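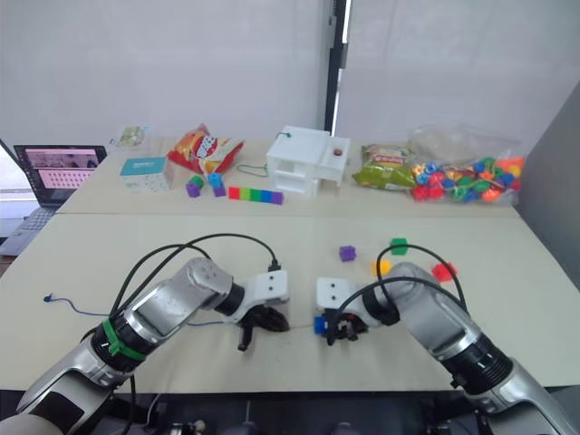 Getting two arms to pass a cube: how I set up handover training

I've had a few emails asking how we got our two-armed setup handing toy cubes from one side to the other without flinging them across the lab, so I'm finally writing it up. The short version is that we stopped trying to learn the whole thing in one go. The long version is the rest of this page, so grab a cuppa.

You'll want two arms that can reach the same patch of table, a hand on each, a head camera that sees both, and some way of driving the arms yourself to record demonstrations. We call our software Usari (it's just a pile of Python that grew a name). You'll also want a tub of those kids' interlocking cubes. They're cheap, the colours are easy to pick apart on camera, and it's no tragedy when one goes under the cupboard.

Step 1: Choose the meeting spot

Pick a place in the air where the swap will happen and write it down in the head camera's coordinates. I put mine over the near table, midway between the two hands. My first attempt let the policy choose its own spot and it chose a different one every time, usually somewhere the left elbow hated. Fix the spot for now. You can loosen it later, and I'll get to that.

Leave a decent gap between the hands in the starting pose. If they start too close, every demo begins with you backing one arm off, and the policy will learn that little shuffle beautifully!

Step 2: Tidy your cables

Boring, I know. Run both arms through their full reach with the motors on slow and watch where the cables go. They need enough slack to loop over the elbow and not so much that they flop in front of the camera. Zip ties are your friend, and bright ones are easier to find when you need to snip them. I lost an entire afternoon of recordings to a cable that kept covering the yellow cube, and as far as the model was concerned the yellow cube simply stopped existing.

Step 3: Record in phases

This is the bit that made the difference for us. Break each demo into 4 phases:

Grasp: the right hand closes on a cube.
Carry: the right arm takes it to the meeting spot.
Swap: the left hand closes, then the right hand opens.
Place: the left arm puts the cube down and both arms go home.

Tap a key each time you move from one to the next. I use the space bar with my elbow, which looks ridiculous. Those taps become labels, and the policy gets the current phase as an extra input along with the camera view and the joint angles.

We recorded 120 demos to start with. Change which cube you grab and where the spares are lying, and leave some clutter on the far table as well. Ours has snack bags, a bag of lacing beads and a little house-shaped shelf on it, and I shift things about between batches so the model can't use them as landmarks.

Step 4: Train the swap on its own

Before you train the lot, cut out the swap phase and train only that. It's short, so you'll know quickly if something's off. The thing to watch for is the right hand opening early. Iresha Marikar, who sits across from me and has far more patience, went through our failures and found nearly all of them were that. Her fix was to add an overlap: both hands must be closed for at least 36 control ticks before the right one may open. In your demos, hold still and count it out. It feels like forever.

Step 5: Put it together and test

Now train on the full demos, starting from the swap weights. Test with the spare cubes scattered off to one side and ask for one by colour. We ran 200 trials for the September 2019 write-up, and the phase-labelled version dropped far fewer cubes than the plain one. It still struggles when two cubes are touching, and purple gives it grief under our lights in the late arvo.

Step 6: Loosen the meeting spot

Once it's reliable, shift the spot by a couple of centimetres in fresh demos and fine-tune. Go in small moves. I got greedy and doubled the range overnight, and had to roll back to the old weights in the morning.

In October I'm going to try it with the left hand grabbing first. If you've already done that with a similar rig, please drop me a line, especially if you mirrored your existing demos and got away with it.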